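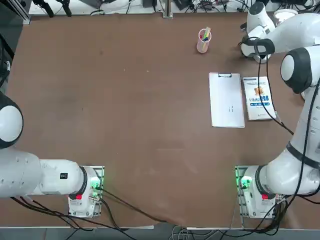

红褐色的旧桌面，磨痕都还在。

先说结论吧，省得大家看到一半嫌我啰嗦：我觉得我们对“整洁的桌子”这件事太当真了。

起因是五月份我们公司搬办公室。新办公室漂亮是漂亮，落地窗、绿植、一台会磨豆子的咖啡机，样样都有。搬进去第二天，行政发来一封邮件，标题叫《桌面公约》，大意是下班以后桌上不许留任何私人物品，连水杯都要收进柜子里。柜子嘛，大概鞋盒那么大，我的保温杯得斜着放才关得上门。

我在这家公司待了5年，原来那张桌子上堆的东西，说出来有点丢人：三本借了没还的书，一沓写了半截的便签，一盆半死不活的薄荷，还有前同事离职时留给我的一只丑得要命的陶瓷青蛙。搬家那天我把它们统统装进纸箱带回了家，纸箱现在还在玄关，我每天出门都要绕一下。

我不是要抱怨公司（好吧，有一点）。我想说的是，收到那封邮件以后，我第一反应居然是惭愧。我真的在想：对啊，我怎么这么邋遢，早该改了。过了差不多一个星期，我坐在那张光溜溜的桌子前面，一个字都写不出来，才开始怀疑这个惭愧是从哪儿来的。

你仔细想想，从小到大，桌子一直是被拿来看人的。小学老师检查抽屉，抽屉乱的同学要站起来；我妈进我房间，第一眼看的永远是书桌，第二句话永远是“你这样怎么学得进去”。后来上班了，换成了各种讲收纳的书和视频，话说得温柔多了，意思没变：桌子乱，说明你脑子乱，脑子乱说明你这个人有问题。这个推理一环扣一环，听着特别顺，可是每一环都没人证明过呀！

我大学时候有个合租的室友，桌子永远干净得像样板间，笔都按颜色排。她论文拖了一年半。我没有笑话她的意思，她自己后来也说，那阵子每天早上坐下来先擦桌子，擦完桌子理抽屉，理完抽屉就该吃午饭了。收拾东西太有成就感了，而且马上就能看到成果，写论文哪有这种好事。我写这篇东西之前还把键盘缝清了一遍呢，用牙签，清了四十分钟。

当然我也见过另一头的。邻居Dorottya Csizmadia是做翻译的，我去她家借过一次电钻，她的工作桌我这辈子忘不掉：字典摞到下巴那么高，中间挖出一个洞，洞里放着电脑。我问她找东西怎么办，她说不用找，都在手边。然后她真的闭着眼睛（她故意的，想显摆）从左边那摞里抽出一本词典，是对的。我当时佩服得要命，回家路上才想起来电钻忘了拿。

所以我现在的看法是，桌子上的东西分两种，一种是垃圾，一种是还没做完的事。垃圾该扔就扔，发票、包装袋、喝了一半的奶茶，留着没有任何道理，这一点我跟《桌面公约》完全站在一边。可是没做完的事不一样。一本翻开扣着的书，它就是在告诉你昨天看到哪里了；一张便签贴在屏幕边上，你瞄到它三次，第四次可能就想通了。把它们全收进柜子，第二天早上再一样一样拿出来，光是回忆“我昨天到底在干嘛”就得花掉半小时。
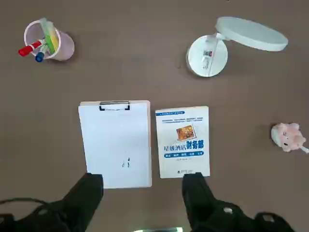 话说回来，邮件里反复强调一个词，叫“灵活工位”。我查了一下我们公司用的那套订座系统，叫Tralteo，每天早上打开手机选座位，选晚了就只剩打印机旁边那几个。整层楼149个座位，谁都可以坐，也就是说哪个都不是你的。我问过行政，为什么不能让大家固定坐，对方很客气地跟我讲了一通协作和流动。道理我都懂，可我就是每天早上抢同一个靠柱子的位置，而且我发现大家都在抢自己的那一个！财务的同事永远在窗边第二排，谁要是不小心坐了，她也不说什么，就端着咖啡在旁边站一会儿。

人就是会认地方的。你给他一张什么都不许放的桌子，他也会记住那道划痕，记住左手边那个插座有点松。我外公以前有张写字台，漆都磨没了，右上角有一圈茶杯烫出来的白印，他每次放杯子都放在那个圈里，严丝合缝。家里人劝他换新的劝了好多年，他说换了杯子放哪儿。我小时候觉得老人家真固执，现在觉得他说得挺清楚的。

有读者可能要说了，你这是矫情，一张桌子而已，人家公司付房租，当然人家说了算。这话我没法反驳，房租确实不是我付的。而且干净桌子有它实实在在的好处，保洁阿姨擦起来快，客户来了体面，文件也不会乱放泄密。我有个朋友Anouk Timmermans在Skolten上班，做项目统筹的，她就特别喜欢不固定座位，说每天换个位置像换了一天的心情，坐在固定位子上反而觉得被钉住了。我们为这事吵过一顿火锅的时间，谁也没说服谁，最后是锅底烧干了才停的。

她说了一句话我倒是记下来了。她说，你不是想要一张乱桌子，你是想要一张没人管的桌子。

我回来想了好几天，觉得她大概说对了一半。乱不乱的确实是其次，我受不了的是下班前有人拿着表格走一圈，在你的位置上打个勾或者打个叉。上个月我得过一个叉，原因是一支笔。一支笔！我都不记得是不是我的。那天晚上我在网上看办公桌看到半夜，最后在二手平台上花1,492块买了一张旧的实木桌，卖家说是从学校流出来的，桌肚里还有人刻了名字。搬上楼的时候卡在楼梯转角，我和搬家师傅僵持了很久，楼下大爷出来指挥，越指挥越卡。

现在这张桌子就在我客厅里，一条腿底下垫着一张折了四折的超市传单。我把玄关那个纸箱终于拆了，青蛙放在左上角，书放在它旁边（对，还是没还），薄荷没能挺过来，盆我留着插了几支笔。公司允许每周有两天在家办公，我就在这儿写，写到一半去做饭，回来东西还摊在那儿，接着写，不用先回忆自己是谁。

我妈上周来看我，进门第一眼，看桌子。我都准备好了，她却绕着看了一圈，伸手摸了摸桌角，问这木头什么木头，然后把她的老花镜和半包瓜子搁在了上面。走的时候眼镜忘了拿，现在还在青蛙旁边。

至于公司那边，我的建议其实很小，已经写邮件发给行政了：能不能给每个人留一个可以过夜的托盘，30厘米见方就够，里面放什么不检查，早上从柜子里端出来，晚上端回去，要是柜子塞不下就摞在墙边的架子上。目前还没有回复。靠柱子那个位置我明天照旧要抢，闹钟已经调早了一刻钟。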